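4. 칸막이 상자와 책상 위의 물건

4.1. 관찰의 범위

앞 장에서 설명한 것처럼, 이 연구는 Grellidow 사무동의 공용 책상을 대상으로 한다. 공용 책상은 정해진 주인이 없는 책상을 의미한다. 사용자는 아침에 빈 자리를 고르고, 노트북과 개인 물건을 놓고, 떠날 때 다시 가지고 간다. 그러나 실제로는 모든 물건이 사람과 함께 떠나지 않는다. 충전기, 전선, 작은 포장, 메모지와 같은 물건은 책상에 남을 때가 많다. 본 장에서는 이러한 작은 물건을 위하여 책상 위에 놓은 골판지 칸막이 상자를 다룬다.

관찰 기록은 모두 702건이다. 한 건의 기록은 한 물건이 한 시점에 책상의 어느 구역에 있었는지를 적은 것이다. 같은 물건이 다른 시점에 다시 관찰되면 새로운 기록으로 처리하였다. 그러므로 702라는 수는 물건의 수가 아니고, 위치의 수로 이해해야 한다. 이 점은 이전 보고서(Robichaud, 2021년 1월)에서 충분히 분명하지 않았기 때문에 여기에서 다시 적는다.

책상의 면은 네 구역으로 나누었다. 첫째는 사용자의 손이 쉽게 닿는 안쪽 구역, 둘째는 중앙 구역, 셋째는 바깥쪽 가장자리, 넷째는 두 책상이 만나는 이음매 주변이다. 처음 계획에는 이음매 구역이 없었다. 예비 관찰을 하는 동안 이음매 위에 놓인 물건을 왼쪽 책상의 것으로 적을지, 오른쪽 책상의 것으로 적을지 기록자 사이에 의견이 달랐고, 그래서 별도의 구역을 만들었다.

4.2. 상자의 형태와 설치

칸막이 상자는 위가 열린 갈색 골판지 상자이다. 안에는 얇은 골판지 판이 서로 교차하여 들어가 있고, 두 열과 여러 행의 직사각형 칸을 만든다. 이 상자는 이 연구를 위하여 제작한 것이 아니다. 부품을 배송할 때 사용한 것을 Karkine 창고에서 받아서 다시 사용하였다. 플라스틱 정리함도 후보에 있었으나, 예비 면담에서 사용자들은 플라스틱 정리함을 “누군가의 물건”으로 생각하는 경향을 보였다. 골판지 상자에 대해서는 그러한 답이 적었다. 한 참여자는 “상자는 아무나 써도 될 것 같다”고 말하였다.

상자에는 이름표를 붙이지 않았다. 어느 칸에 무엇을 넣어야 하는지에 대한 안내도 하지 않았다. 사용자에게 전달한 내용은 “필요하면 사용하십시오”라는 한 문장뿐이다. 이 결정에 대해서는 연구진 안에서 토론이 있었다. 이름표가 있으면 사용이 빨라진다는 의견이 있었고, 이름표가 있으면 연구자의 분류를 관찰하게 된다는 의견도 있었다. 우리는 두 번째 의견을 따랐다.

설치 위치는 책상의 중앙 구역으로 하였다. 노트북을 열었을 때 화면 뒤쪽에 오는 자리이다. 사용자가 앉은 상태에서 팔을 펴면 상자의 가까운 칸에 닿을 수 있지만, 화면이 높이 서 있으면 상자의 일부가 사용자에게 보이지 않는다. 이 문제는 설치할 때 예상하지 못하였으며, 아래의 결과를 해석할 때 중요하다.

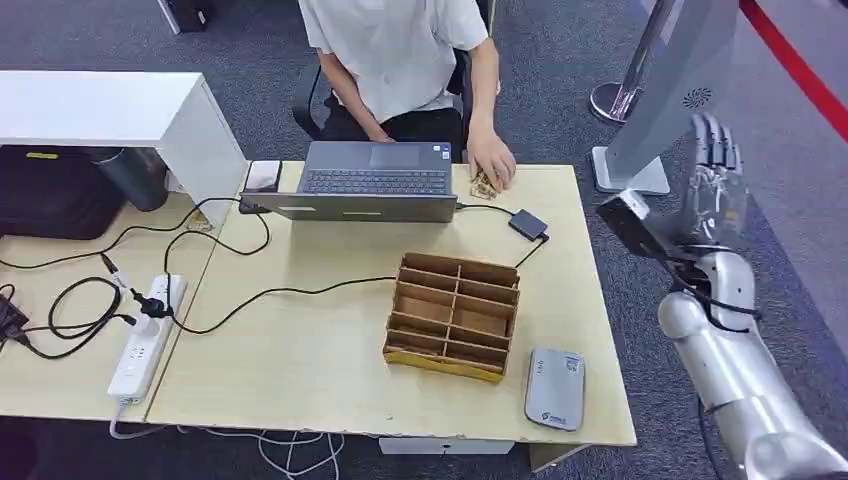 사용자가 노트북을 가지고 일하는 동안 손이 자주 머무르는 장소는 키보드의 양쪽 옆이다. 작은 물건은 이 장소에 먼저 놓인다. 면담에서 사용자들은 이 자리를 “잠깐 두는 곳”이라고 불렀다. 잠깐의 길이는 사람마다 달랐다. 어떤 사람에게는 전화 한 통의 시간이었고, 어떤 사람에게는 하루 전체였다. 우리는 이 표현을 그대로 분석 용어로 사용하고, 이하에서 “임시 자리”라고 쓴다.

임시 자리의 물건이 칸막이 상자로 이동하는 경우는 기대보다 적었다. 702건의 기록 가운데 457건에서 물건은 안쪽 구역, 곧 임시 자리가 있는 구역에 있었다. 상자가 중앙에 있고 칸이 비어 있을 때에도 이 경향은 달라지지 않았다. 따라서 칸이 부족해서 상자를 쓰지 않았다고 설명하기는 어렵다.

4.3. 물건의 종류에 따른 차이

물건은 Humier 방식에 따라 세 종류로 나누었다. 첫째 종류는 전선으로 다른 기기에 연결된 물건이다. 어댑터와 멀티탭이 여기에 속한다. 둘째 종류는 연결되지 않았지만 하루에 여러 번 손에 잡는 물건이며, 휴대전화가 대표적이다. 셋째 종류는 포장된 작은 물건, 종이 조각, 스티커와 같이 사용 시점이 분명하지 않은 물건이다.

첫째 종류의 물건은 칸에 들어가지 않는다. 이것은 크기의 문제이기도 하지만, 더 큰 이유는 전선이다. 노트북의 옆면에서 나온 전선은 짧은 거리에서 어댑터와 만나고, 어댑터는 그 전선의 길이가 허락하는 곳에 눕게 된다. 사용자가 어댑터의 위치를 선택하는 것처럼 보이지만, 실제로는 전선의 길이와 콘센트의 방향이 먼저 선택한다. 면담에서 어댑터의 위치를 물었을 때 많은 사용자는 질문 자체를 이상하게 생각하였다. “거기에 있으니까 거기에 있다”는 대답이 기록에 남아 있다.

멀티탭은 특별한 경우이다. Assefa 시설팀의 지침에서는 멀티탭을 책상 아래에 고정하도록 정하고 있다. 그러나 공용 책상에서는 사용자가 바뀔 때마다 플러그를 꽂고 빼야 하고, 그때마다 책상 아래로 몸을 굽히는 것은 불편하다. 결과적으로 멀티탭은 책상 위로 올라온다. 한 번 올라온 멀티탭은 다음 사용자에게도 편리하므로 다시 내려가지 않는다. 멀티탭이 위에 있으면 그 주변에 남은 길이의 전선이 모이고, 전선이 모인 곳에는 다른 물건을 놓기 어렵다. 이와 같이 책상의 한쪽이 전선의 구역이 되고, 노트북과 상자는 나머지 면을 함께 사용한다. 그림 3은 이러한 배치의 한 예를 보여 준다.

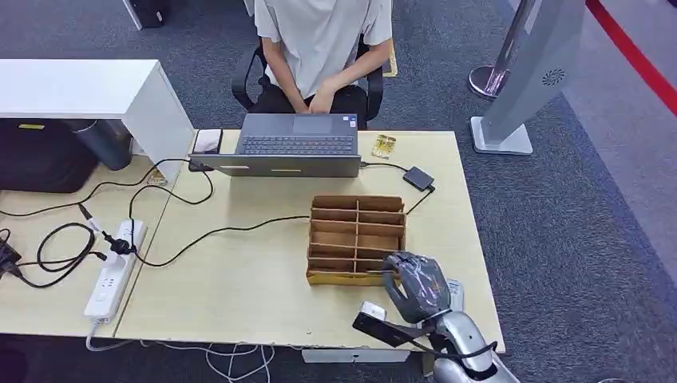 그림 3. 공용 책상의 배치. 중앙에 두 열로 나뉜 골판지 칸막이 상자, 왼쪽에 흰색 멀티탭과 엉킨 검은색 전선, 노트북 옆에 휴대전화와 투명한 작은 포장이 놓여 있다.

둘째 종류의 물건은 이동이 가장 많다. 휴대전화는 노트북의 왼쪽이나 오른쪽에 놓이고, 두 책상을 나란히 붙인 자리에서는 이음매 가까이에 놓이는 일도 있다. 이음매는 시각적으로는 하나의 선이지만, 사용자들은 그것을 경계로 이해하고 있었다. 옆자리에 사람이 있을 때에는 자기의 물건을 이음매 너머로 놓지 않는다고 대답하였다. 옆자리가 비어 있을 때에는 이 규칙이 약해진다. 다만 이 결과는 면담에서 얻은 것이며, 관찰 기록만으로는 확인하지 못하였다.

셋째 종류의 물건에 대해서 우리는 처음에 상자의 사용을 가장 많이 기대하였다. 크기가 작고, 연결이 없고, 급하지 않은 물건이기 때문이다. 기대는 부분적으로만 맞았다. 셋째 종류의 기록 100건을 따로 뽑아 다시 검토한 결과, 물건이 상자의 칸 안에 있었던 것은 20건이었다. 나머지는 노트북 주변이나 책상의 가장자리에 있었다. 가장자리에 있는 물건에 대해 질문하면 사용자들은 “나중에 가져갈 것”이라고 설명하는 경우가 많았다. 칸에 넣은 물건에 대해서는 “두고 갈 것”이라고 설명하였다. 다시 말하면, 칸막이 상자는 정리의 도구라기보다 물건을 공용으로 넘기는 장소로 이해되고 있었다고 볼 수 있다.

이 해석은 상자에 이름표가 없었다는 조건과 관계가 있을 것이다. 이름표가 없는 칸에 개인의 물건을 넣으면, 그 물건의 주인을 표시하는 것이 사라진다. 노트북 가까이에 있는 물건은 노트북의 주인에게 속한 것으로 읽힌다. 거리가 소유를 표시하는 것이다. 두 참여자는 볼펜을 상자에 넣었다가 다음 날 찾지 못한 경험을 이야기하였고, 그 후에는 상자를 사용하지 않았다고 한다.

4.4. 상자의 방향과 가려짐

상자의 긴 변을 어느 방향으로 놓는지도 영향을 주었다. 긴 변이 사용자에게서 멀어지는 방향이면, 가까운 행의 칸은 닿기 쉽지만 먼 행의 칸은 일어서야 닿을 수 있다. 긴 변이 사용자와 평행하면 모든 칸이 비슷한 거리에 있으나, 책상의 폭을 많이 차지하여 종이 문서를 펼칠 공간이 줄어든다. 설치할 때에는 방향을 지정하지 않았으므로 두 방향이 모두 나타났다. 사용자가 스스로 방향을 바꾼 경우도 있었으며, 그 이유를 물으면 대부분 문서나 전선을 위한 공간을 말하였다. 칸에 손이 닿는지를 이유로 말한 사람은 없었다.

가려짐의 문제는 앞에서 언급하였다. 열린 노트북의 뒤에 있는 것은 사용자의 시야에서 일부 또는 전부 사라진다. 맞은편에서 보면 상자는 책상에서 가장 눈에 띄는 물건인데, 앉아 있는 사람에게는 화면의 뒤에 있는 물건이다. 관찰자의 기록표에도 같은 차이가 있었다. 맞은편에 선 관찰자는 상자를 항상 먼저 적었고, 사용자의 뒤에 선 관찰자는 노트북과 휴대전화를 먼저 적고 상자를 마지막에 적거나 빠뜨렸다. 빠뜨린 경우는 다른 관찰자의 기록과 비교하여 보완하였다.

10월의 추가 관찰에서는 상자를 노트북의 옆으로 옮겨 보았다. 이 위치에서는 칸이 사용자에게 잘 보인다. 그러나 옆자리는 어댑터의 자리와 겹치기 때문에, 며칠이 지나면 상자가 다시 중앙으로 밀려나 있는 것을 발견하였다. 누가 옮겼는지는 확인하지 않았다. 추가 관찰의 기간이 짧았으므로 그 기록은 위의 702건에 포함하지 않았고, 다음 장의 면담 분석에서만 참고 자료로 사용한다.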